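How to Clean and Store Everyday Chopsticks (Without Buying Much)

Oct 22, 2021

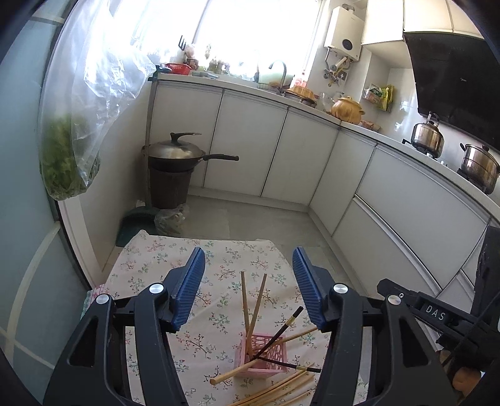 Can you keep wooden chopsticks standing in a basket all the time?

You can, as long as they go in fully dry and the basket has holes to let air through. A closed cup is worse, since water collects at the bottom and the ends of the sticks sit in it.

I am suspicious of most advice on this subject. Half of it comes from people selling bamboo oil. I have tried the oil. The sticks looked nice for a week and then looked like sticks.

What you need

A basin or a clean sink
Ordinary dish soap
A soft sponge
A dish towel
A small plastic basket with holes in the sides

Step 1. Sort before you wash

Spread everything out on a towel or tablecloth and match the pairs. If your drawer is like mine, you have bare wood mixed in with painted or lacquered ones, and several that match nothing. Keep the odd ones for stirring paint. Throw out any stick with a split, a fuzzy tip, or black specks that stay put when you rub them. I have read that you can sand the specks away and carry on. I wouldn't eat with the result.

Step 2. Wash them a few at a time

Rolling the whole bundle between your palms under the tap is quick, but the ones in the middle hardly get touched. Take two or three, soap the sponge, and pull each one through from the thick end to the tip. Go over the tip twice. Lacquered sticks get the soft side of the sponge only.

Don't soak bare wood. "Overnight in vinegar" turns up on every cleaning site, and all it ever gave me was swollen sticks that smelled of salad.

About the dishwasher: some packages say it's fine. My Juvero set said so, and the finish was dull by June. The plain wooden ones slipped through the cutlery rack and jammed the spray arm.

Step 3. Dry them flat first

Wipe each stick, then lay them on a dry towel in a single layer. Leave them overnight. If you must use the basket for drying, put the eating ends up and don't pack it tight.

Step 4. Put them in the basket

Fan them out loosely. The Kadard basket I paid extra for has a drip tray, and the tray needs scrubbing more often than the chopsticks do. A cheap one with a perforated bottom does the job. Landex and Dvorak both make lidded boxes, which I'd save for pairs you rarely use.

Wash the basket itself whenever it feels slick inside. An old toothbrush gets into the holes.

How often to replace them

Some guides give a fixed number of months. I don't see how they could know. Check the tips when you sort, and replace a pair when the wood feels rough on your lip.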